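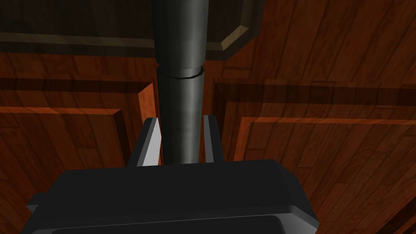 Planning and Budgeting for a Robot Cell
Handout 4: What to buy, when to buy it, and what to leave until next year
Notes by Precious Dimaculangan, November 13, 2020

Welcome back, everyone, and thank you for the lively session in October. Several of you asked for something in writing on the money side, so I have put my lecture notes into proper sentences and added the bits I always forget to say aloud. Please bring it with you, scribbled on if at all possible!

Where to begin

Begin with the job. I know it is tempting to open a catalogue and fall in love with an arm (I have done it myself, more than once), but the arm is only one line in the budget. Write down what has to be picked up, how heavy it is, how wide it is at the place where you mean to hold it, and what stands near it. A part held between two parallel fingers asks very little of your purse. A part that has to be found in a jumbled bin asks a great deal.

Take particular care over anything long and narrow. The fingers have to open wide enough to pass on either side of it, close far enough to hold it, and leave the rest of it clear of whatever is behind. If the part changes width along its length, measure both widths and say on your sheet which one you intend to grip. Cupboards, shelves and worktops with an overhang deserve a measurement too, as a gripper body is a good deal broader than its fingers and people tend to plan for the fingers only.

Simulation first

Eckhard Brinkmann, who taught this unit before me, used to say that a week at the computer was the cheapest week in the whole project, and I have come round to his view. Model the furniture, the part and the gripper, and try the reach before any order goes out. You will need to budget for it all the same: staff time, a decent graphics machine and possibly a licence. What a model tells you about reach and clearance is usually worth trusting. Treat what it tells you about grip and friction with more caution, and keep some money back for trials with the real part.

The Ellthorpe exercise

Our worked case is the workshop at Ellthorpe, which has 105 units to spend and wants one cell. Use units throughout so that we don't get tangled up in currencies.

Arm and controller: to be worked out by you
Gripper and spare fingers: 29
Simulation and staff time: 25
Guarding, delivery and training: to be worked out by you
Money held back: to be argued for

Gerardo Estrella and Rhun Rees will take the part of the buyers, and Sombat Kamolrat has kindly agreed to be the supplier, so do be nice to him. The gripper figure includes 2 sets of fingers. Someone always wants to strike out the second set, and you may, but you must tell us what happens on the morning the first set wears out.

For next time

Fill in the missing lines and write a page explaining your choices. Add a short note on what you would put off until the following year. If you get stuck on delivery times, look again at the Sarnmont case in Handout 3, where the guarding arrived well after the arm and the whole cell had to wait for it.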